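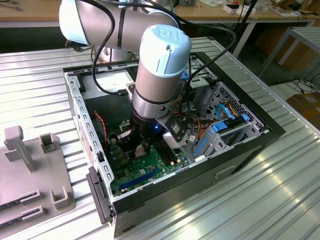 Page 36

Opening Up and Settling In

1. Shut the computer down, unplug it, and lay the tower on its side with the cover off. A slatted worktable is lovely for this, though small screws do love to slip through the gaps, so keep a saucer handy.

2. Take a minute to find your way around (no rush!). The motherboard covers the floor of the case, and the blue drive caddy sits in its perforated metal cage.

3. Ease the yellow, orange, red and black power cables aside, gently, without tugging.

CAUTION: Touch bare chassis metal before handling any memory.

Note: Danmont spare caddies are listed under part 3247.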